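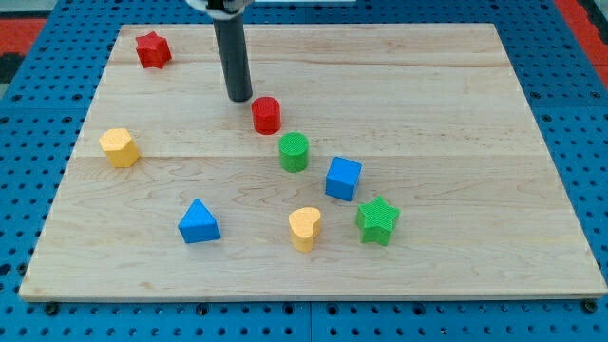

Pushing is harder than grabbing, according to Huia Prendergast, and I got that speech before I'd even put my bag down at the Granthorpe robotics club. She'd clearly given it before! Grab a block and it goes where you go. Push it and it spins off wherever it likes, which is why the club's big project this year (they call it Kotau) is all about shoving shapes around a board.

I figured I'd be good at it. I was terrible. The hearts and stars are the mean ones, all points and corners, and my yellow heart kept slipping off sideways while Corey Pryor, who is 13, tried very hard to be polite about it.

The kids steer the arm by hand for now and save every run. They want 2000 of them before March, when they start training the software on their own driving, good and bad. Some 100 of the runs so far are Corey's, and he'll happily replay you his favorites – I sat through 11 and would have stayed for more. Cadi Hopkin prefers the flops. She keeps those in a separate folder named Gwilliam, after the club's first robot, and she was already typing in a label for mine when I left.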